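Home | Tickets | Knowledge Base | Parts | Contact

Filed under: Weighing & Dosing > Counting Scales > Drift

Ticket opened 2023-09-28 by Kobina Appiah
Status: waiting on part

Hi all – me again, with the Kollitz counting scale on packing bench 6. It's wandering. I zero it, walk off to get a carton, come back and it reads 20 grams with nothing on the platter! Zero it again and it's fine for a few minutes, then off it goes, always upward.

Things I did before bothering you: leveled the feet (the back left one had backed out a bit), took the platter off and blew out the crumbs of cardboard underneath, and moved the desk fan to the other side of the aisle. The fan helped a little, I think. Then I let it warm up for 60 minutes with the cover on and put the 1000 gram check weight in the middle. It read 1004, then 1007, then 1011 while I stood there drinking my coffee.

Corner test was fine on three corners and bad on the front right, which made me wonder about the overload stop. I ran a feeler gauge under it and there's a gap, though it's tighter than the others.

Update, after lunch: Brunello Caputo called me back (thanks, Brunello!) and had me swap the power adapter with the one from the Murora scale next door. No change at all, and the Murora is happy on my adapter, so we can cross that off. He also had me wiggle the load cell cable where it goes into the housing, and the reading jumped by some 40 grams. Well, there you go.
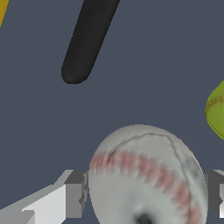
Mensah Packaging – Scale & Instrument Support

Update, end of shift: opened the housing. The cable jacket is pinched where it passes the strain relief and I can see bare shield. I've taped it for now and tagged the scale out – please don't let second shift ship anything off it. Brunello is ordering a load cell with the cable attached from Prornach, and I'd like the new strain relief too if they sell it separately. Does it need a full recalibration after the swap, or will a span adjustment do? I've got the check weights here but not the seal kit.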